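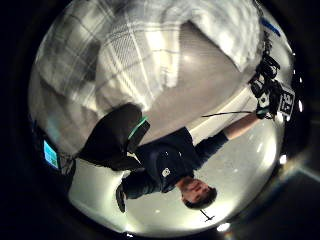 September
By the Mirus build team, Avstead workshop

So the big job this month was getting our handheld gripper to feel right in the hand! I went through three grip shapes (the first one gave me a sore thumb) before settling on a fatter one with the trigger moved down. The cable still tugs when I turn, so I want a longer one. We logged 70 practice grabs and I'm hoping for 500 by the time we demo at Prydderch. Next up is the jaw spring, which is way too stiff for paper cups, and then I'll redo the wiring notes.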